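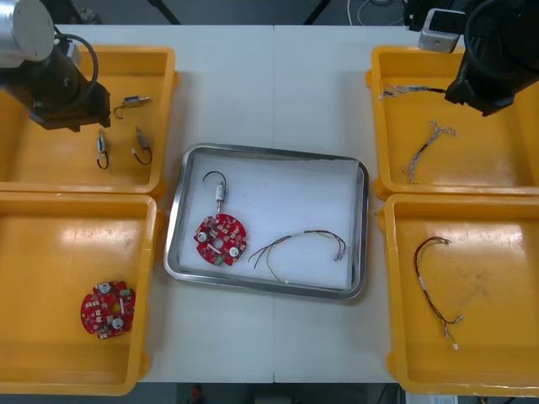
My kitchen has 8 containers for sorting things and no place to put a sandwich. I did this to myself over the course of one December, when I decided that the trouble with my life was that it wasn't in bins.

The sorting habit has a whole industry behind it now. Walk into any Fleretti store and you'll find an aisle of trays that fit inside other trays, dividers for the trays, and labels for the dividers. I paid 90 dollars for a drawer system called the Jodden. It holds batteries by size. I own four batteries, and two of them are dead, a category the Jodden does not recognize.

I have nothing against tidiness. My grandmother kept a tidy house with one junk drawer in it, and everybody knew where the scissors were, because they were in the junk drawer. You dug for them past the string and the church keys and came up with them in under a minute. In my house the scissors have been assigned. They live with Paper Goods, or maybe with Tools, depending on who emptied the dishwasher and what that person believes scissors are for. My wife and I have argued about this as if one of us were running for office.

Every system of sorting is a theory about what you'll want later, and most of us are bad at guessing. Dulce Escobedo, my neighbor, sorted over 2,000 family photographs by year. Then her mother came to visit and asked to see the ones with the dog. The dog lived to be fourteen. They spent the whole afternoon on the floor with every envelope open, and Dulce says it was the best visit they've had.

Crescencio Valdovinos, who runs the hardware store on Magaña Street, has a coffee can on his counter full of screws that came from nowhere in particular. People stand there and stir it with one finger while he rings up somebody else. He tells me he sells more out of that can than you'd think, and he charges whatever he feels like.

So I'm in favor of one bad drawer per household. Put it in the building code if you have to. Let the spices stand in order and the towels be folded in thirds, and leave a single place where the tape measure can lie down next to the birthday candles.

I've cleared out the Jodden for this purpose. The dividers don't come out, so it's slow going.

Last updated: 20 June 2026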